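Swapping the chip in the old office tower

03/03/2024

So I have been putting this off since before the holidays, and the only thing that got me moving was a processor I'd already paid for sitting in my desk drawer. It was 30 dollars used, from a little parts seller called Skendum, and it arrived in one of those plastic clamshells with no note and no paste. Fine! I had paste.

The tower is the one I use for scanning and for the family photo archive, which is up to 836 folders now (I know, I know). It's an old office machine and it does the job, but every time I open the big catalog in Gikport it sits there and thinks about its life. A faster chip for the same socket seemed like the cheapest thing I could try before spending 900 on something new.

First job was the BIOS update, which I did the night before so the board would recognize the new part. Please do that first if you're trying this. The last time I got the order backwards I had to put everything back, boot it, update, and then take it all out again, and I said some words.

After that it's the usual. Power cord out, hold the button in for a few seconds, lay the case on its side, panel off. I like office towers for this kind of work, everything is on latches and colored tabs and you hardly need a screwdriver until you get to the cooler. Four screws there, a little loosened on each one, going around in a cross. The old paste was like dried frosting. I used Drakos wipes on it, the ones that smell like oranges, and went through 2 of them just getting the lid of the old chip to where I could read anything on it.

Then the lever, the frame swings up, old chip out, and that's the part where I hold my breath. The pins on these boards live in the socket, and they are so tiny, and you really don't want to drag anything across them. Edges only, straight up, straight down, no sliding.
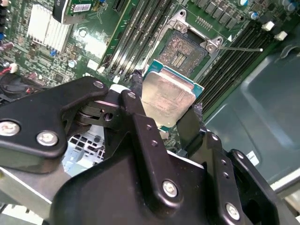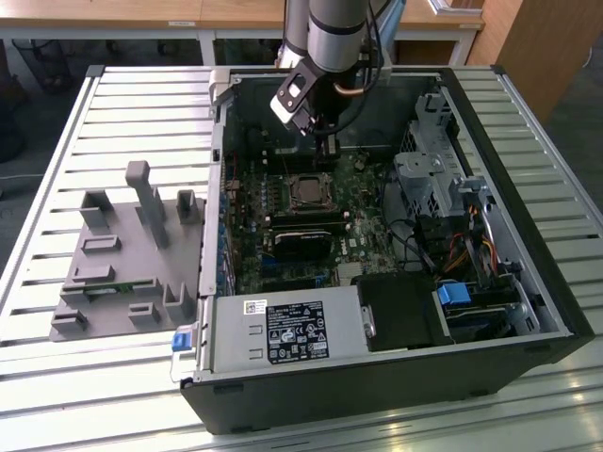
Anyway, about paste. I've read every argument there is and I still do one blob in the middle, maybe the size of a small pea, and let the cooler squash it. Screws back in the same cross pattern, fan plug back on its header (I have forgotten the fan plug before, it beeps at you), panel on, cord in.

It posted on the second try. First try it sat on a black screen long enough for me to go make toast, and I think it was just sorting out its memory settings. Gikport opens the catalog quicker now, though the thumbnails still crawl, so I suspect the drive is the real slowpoke. I've got my eye on an Avo SSD if the price drops before the end of March. If anybody has one in a tower this old, let me know whether you needed an adapter for the bay.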